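About Tallov

Small shop, two founders, one long room with good windows. Farhad Rahimi does the arms, Béla Bárány does everything that touches the arms. Started out fixing other people's grippers, now we teach robots to do table work by remote control. An operator drives both arms, the robot records the whole thing, we train on it. Then we do it again. And again.

Most tasks run to 232 demos before we even look at a training curve. Bad ones get kept too, just taged separately. Operators work 20 minute turns, then swap out. Tired hands make sloppy data.

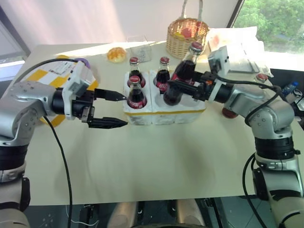 Bottle task, right arm on the Coke, foam holder in the middle of the table.

What we take on: packing, sorting, putting things in holders, two-handed stuff. Glass is fine. Cloth, ask first. No welding, no paint. Send us the real parts if you can, CAD only gets us so far.

Past work includes a tray loading job for Stamulow and the Lirkomeck kitting line, which is still going. The Nazari project wraps up in May, so we'll have a station free after that.

Want to drive the arms yourself? Come by, bring something from your own line. Most people get the hang of it before lunch, the wrist rotation takes longer. Closed shoes please and email ahead, the front door doesnt have a bell.

Page updated February 2023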